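Kalamthorpe, 29 Mar 2026

Wisia adds gray cloth to its household towel range

Wisia today added a gray cleaning cloth to its Drorisano line for kitchens and utility rooms. The cloth is sold in packs of 8 and ships folded lengthwise. 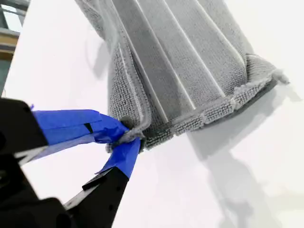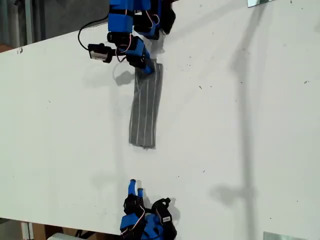

Gray cloth on a white tabletop. 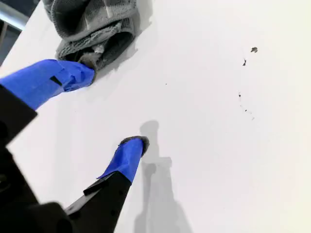 Araya, which stocks the line in its stores, said its customers mostly ask whether a cloth still folds square after repeated washing, and that it would like the wash rating printed on the front of the pack.

Drorisano cloths are rated for 200 wash cycles without fabric softener. New cloths should be washed separately before first use. The first production run is 800 packs. Orders placed through Kalamthorpe ship on weekdays. A larger size is scheduled for December.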